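Moriarty oak-look table, the big one – review

Score: 7/10
Posted 14/04/2024 by Clodagh Daly

Quick one, I have a delivery coming. Bought the Moriarty in January to replace a Stolero folding thing that bowed in the middle. Paid 446 with delivery. Came in 3 boxes, one a bit crushed at the corner, contents fine.

Putting it together
Two people. Don't try it alone, the top is heavy. Instructions are all drawings and step 11 is printed upside down. Bolts went in fine, one of the feet didnt want to sit flat until I backed it off and started over. Allen key is junk – use your own.

The top
Laminate, not real wood. Pale oak color, light tan and beige planks, soft grain. From standing height I like it a lot. Up close the pattern repeats if you go looking. Coffee wipes off. Tape residue took some rubbing but no mark left. Pen I'm still working on.

Size
Large. Measure your room first, seriously. We work standing up at it most of the day and there's space to spread out plus a clear end for lunch. Adjoa Fiadzo has the same one at Gokbridge and says hers is too wide to reach across comfortably. Agree with her on that.

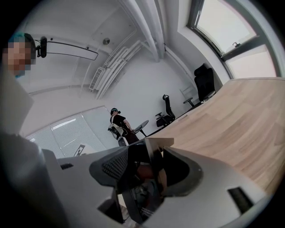
Gripes
Slight wobble if you lean on one end. Edge strip feels thin. No cable hole, and at this price there shoud be one. Customer service answered in a day and sent a spare foot, so credit for that.

Would I buy it again? Yes, on sale.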